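Cuaderno del taller, agosto

Sigo con el tinte de cáscara de cebolla para el mimbre nuevo. Ayer Lurdes me trajo otra bolsa (¡gracias!) y puse 400 gramos en la olla grande con una pizca de alumbre. El color sale más tostado que en la tanda de Figueiredo, y a mí me gusta más así, aunque Arnaldo dice que parece té.

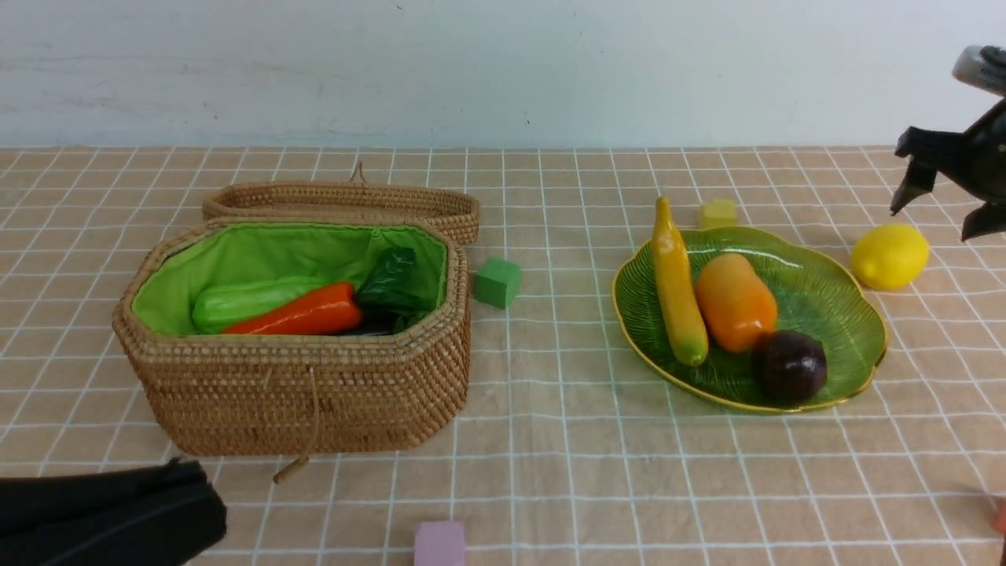 Cuaderno n.º 4, pág. 19

A ver si apunto bien los tiempos esta vez, que luego Hélder me pregunta y no sé qué contestarle. Remojo toda la noche, dos horas a fuego bajito y dejar enfriar dentro de la olla, sin sacar nada antes. La otra vez saqué las varas con prisa y quedaron a manchas, un desastre.

Lo que sigo sin resolver es el olor. Corentin propone un chorrito de vinagre en el aclarado y yo no lo veo claro, me da miedo que el tono se vaya a amarillo.
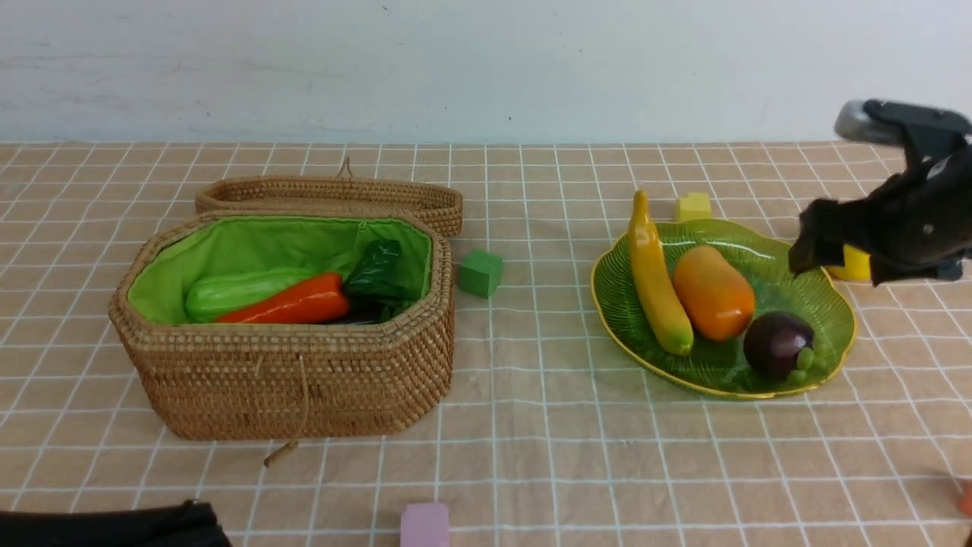 Así que probaré con un manojo de recortes, la mitad con vinagre y la mitad sin nada, y los colgaré juntos en la ventana del patio. Pendiente: pedir más alumbre a Orgate y devolverle a Lurdes el colador.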